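Nelthorpe G2 hand-held gripper kit, built and used in a shared workshop

Reviewed by Henrique Peixoto
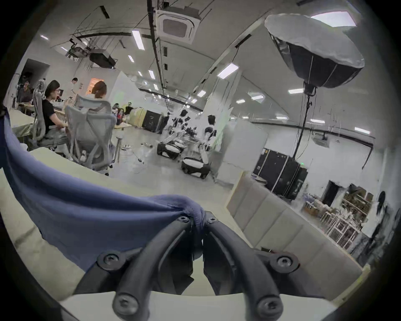

I bought the kit in October to collect folding demonstrations for a small arm I am building. It cost $395 without a camera. The fingers, mounting hubs and fasteners come in one box, the trigger and linkage in another, and the manual is a single folded sheet.

Assembly took one evening. The fingers are curved black rods, and each is held by six screws that stay exposed once the tool is together. I like that. A finger can be swapped without opening the body, and a loose screw can be seen before it is felt. Thread locker is not included and should be. Without it, the two screws at the tip of the left finger backed out after more than 50 grasps.

Maximum opening on my unit measured 80 mm, which matches the sheet. Play at the tips was 8 mm side to side as delivered. Most of it came from the hub on the trigger side, and a thin washer cured it. Hsiao, who sells the kit in the US, sent me a pair of washers free of charge and did not seem surprised by the request.

Cloth is where the tool earns its price. It will gather a fold of light fabric off a tabletop and hold it through a long lift, provided the approach is close to vertical. Come in at a shallow angle and the rounded rods ride over the material. Small rigid parts are worse — anything thinner than a pencil tends to roll out between the fingers. I printed flat pads for that work and swap them in as needed.

I have also used the Valen gripper, which has a smoother trigger and a stiffer linkage, but its fingers are molded in one piece with the jaw. The Rarnard is lighter than either and flexes too much for my purposes.

Remaining complaints: the trigger return spring is too strong for a full afternoon, the camera mount has no hard stop and has to be realigned after every removal, and the screw lengths are not marked on the bags.

Recommended for fabric and soft goods, with the washers fitted first. For small hardware, budget for other fingertips.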